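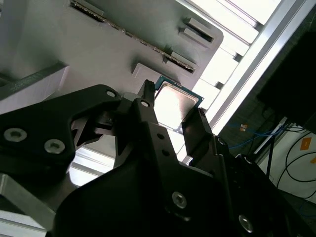
Fig. 1. Processor held between two gripper fingers, seen close up.

Automotive Parts Recycling, Unit 4: Pulling, Grading and Tagging Used Parts
Handout for the Mamwood evening section
Instructor: Nga Âu

Welcome back! Last unit was all fluids and draining, and I know it was a slog, so this time we get to the fun part: taking the vehicle to pieces and working out what every piece is worth to the next person.

1. Before you pick up a wrench

Write down the VIN, the mileage and the paint code first. You would be amazed how many good parts sit on a shelf for years because the tag says "door, left, blue" and nothing else. The same model can carry two or three different alternators in one year, depending on engine and options, and the VIN is how the buyer finds out which one you have.

If the engine runs, run it. Listen to it cold, let it warm up, and note anything you hear. A part pulled from an engine you heard running can be sold with a lot more confidence (and a better warranty!) than one from an engine that never turned over.

2. Order of removal

The Plarnalik yard sheet uses this order, and I like it a lot:

Battery, negative cable first
Airbag modules, after the waiting time in the service manual
Glass and trim
Lamps, bumpers, body panels
Engine accessories: alternator, starter, A/C compressor
Engine and transmission
Suspension, brakes, wheels

Trim comes off early so it doesn't get greasy or stepped on. Plastic clips get brittle in the cold, so for our December pulls bring the parts indoors to warm up before you pry anything.

3. Grading

We use three grades in this course. Yards differ, so always ask.

Grade A: no repair needed, normal wear only.
Grade B: works, with small cosmetic damage that you describe on the tag.
Grade C: core only, to be sent to a rebuilder.

Be tough on your own work. A headlamp with one cracked mounting tab is a B, even if the lens is gorgeous. Mileage matters too, but read it together with condition. A power steering pump at 30 thousand miles that was run low on fluid can be in worse shape than one with three times that.

4. Cores

A core is the old part a rebuilder takes back and makes good again, and I think this is the neatest corner of the whole trade. Alternators, starters, calipers and steering racks all have a core value. Keep them complete! A caliper missing its bracket may bring far less, or be refused.

Worked example: the Morin yard sends a rebuilder a pallet with a core value of 2000 dollars. Three hundred dollars is taken off for incomplete units, and freight costs 30.

2000 - 300 - 30 = 1670 dollars

Now picture those same brackets left on the shop floor, and you can see where the 300 went.

5. Tagging

Every tag carries the stock number, VIN, part name, side, grade, mileage and shelf. Left and right always mean as seen from the driver's seat. Stock number 697 in the Rillunbridge practice set is a good one to study: a front bumper assembly, grade B, with the scrape measured and its position written out. A buyer can decide from the tag alone.

For next time

Read the section on electronic control modules and immobilizers. Bring gloves, safety glasses and your filled-in tag for one part of your choice. Surprise me with something odd!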